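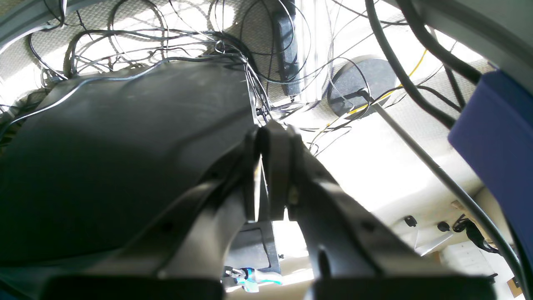
Photo: Vivek Chauhan

The Scheduled Post

Satish Fernandes managed the social accounts for Brovar, a firm that sold replacement window catches. The work took 25 minutes a day. He wrote the captions on the first of the month, loaded them into a scheduling tool called Pesten, and set each one to publish at noon.

On 09/05/2022 a post went out that he had not written.

It appeared on the Brovar page at 12:00:00. The caption had 89 characters and no hashtags. It read: The catch on the back bedroom window at Nambiar House has been loose since the funeral.

Satish opened the Pesten log. The post had been created under his own login, from his own desk, in November. The entry showed no edits. He checked his calendar for that date and found that he had been on leave.

He deleted the post and wrote to Vivek Chauhan, who looked after accounts and permissions.

"Did it get any engagement?" Vivek wrote back.

"One like."

"Whose?"

The like had come from an account named Brirlow. It had no picture, no posts and 500 followers. Satish opened the list of followers. Each of them also had no picture and no posts, and each of them followed Brirlow and Brovar and no other account.

He changed his password and turned on two-step login. Vivek revoked the old tokens and closed the ticket.

The next day's post was one Satish had written, on cleaning salt from hinges. It published at noon as planned. At one minute past, a comment arrived from Brirlow.

Thank you. It still opens at night.

Satish considered the options in the moderation menu, which were hide, delete, report and reply. The firm's guidance was that customer comments should be answered within the hour. He pasted the standard text: Sorry to hear this. Please send us a message with your address and the model number, and we will help.

The message came at once. It gave no model number. The address was Nambiar House, followed by a street and a postcode, and the street was the one he had lived on until he was nine.

He looked at the follower count again before he logged off. Brirlow now had 2000. He filled in a dispatch form for one catch, left-handed, white - the back bedroom had always been white - and marked it no charge.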